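Haugland cooling unit logs: read me first

Hello, and thank you for picking up this set! It holds temperature readings from the roof-mounted cooling units on our equipment cabins.

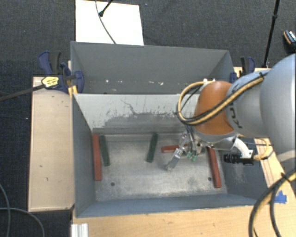
What you get

There are 47 files, one per unit, each with 700 rows. The columns are time, air in, air out, fan speed and a fault code (blank when all is well, as it mostly is). Temperatures are in Celsius.

Known gaps

Units 7 and 8 had their Temano sensors changed in October, so please treat their earlier readings with a little care.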